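# etard-lots

Filed under: Datasets / Classic cars / Auction results

December, by Naveed Yousafzai

Hi! If you've landed in this folder you're probably after old auction results for classic cars, and you've probably already found out how annoying they are to get hold of in any tidy form. I've been typing them up from printed catalogues for longer than I'd like to admit, and this is the whole lot in one place.

## What you get

There are 41 catalogues in here, one CSV per sale, all from two auction houses: Etard and Vellivus. I've got a box of Antwi catalogues as well, but the previous owner wrote the hammer prices in the margins in pencil and I can't read half of them, so they're staying out for now.

Each row is one lot. The columns are:

- `lot` – lot number as printed, including the odd ones like 112A
- `make`, `model`, `year` – as catalogued, even where I reckon the catalogue is wrong
- `colour` – the catalogue's wording, so expect "Old English" this and "metallic" that
- `estimate_low`, `estimate_high` – blank if it said "refer to department"
- `hammer` – without buyer's premium
- `sold` – y, n or w (withdrawn)
- `notes` – my own rambling, ignore it if you like

Everything is in the currency of the sale. I haven't converted or adjusted anything for inflation, and please don't ask me to (people do, and we end up arguing about which index to use).
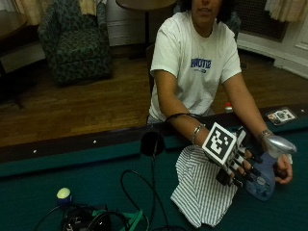 *At the table, spray bottle in hand.*

## Things that will trip you up

Model years are a mess. Etard used the year of first registration in its early catalogues and then switched to year of manufacture, so a car that went through twice can look like two different cars. I've matched up the ones I'm sure of in `same_car.csv`. If you spot another pair, send it over, I love those!

Vellivus printed its results sheets with the premium included for 4 of the sales. I've backed it out using the rate in the conditions of sale at the front of each catalogue, which gets you within a dollar or two of a round number nearly every time. Those rows have `calc` in the notes column.

"Not sold" doesn't mean a car never sold. Plenty get done in the car park afterwards, and I've only counted what was on the results sheet.

Motorcycles, pedal cars, enamel signs and boxes of old number plates are all left out. There's one sidecar in there by accident and I've grown fond of it, so it stays.

## Loading it

The files are plain UTF-8 with commas and a header row. Open them in any spreadsheet, but set the lot column to text first or it'll try to be clever with the lot numbers. There's a little script called `skaris.py` that stitches all the sales into one big file and checks for doubled-up lots. It's slow and it prints too much. It does work.

## Known gaps

- 9 lots have a hammer price but no make, thanks to a torn page
- chassis numbers are left out on purpose, so please don't add them back in a pull request
- colours for the first Vellivus sale came from black and white photos with captions, and some captions were missing

## Using it

Do what you like with it, just mention where it came from. If you're writing a price guide and charging for it, a free copy would be lovely. Corrections are best as an issue with the sale, the lot number and a scan of the page if you've got one. I get to them after tea most nights, slower in summer when the car's out of the shed.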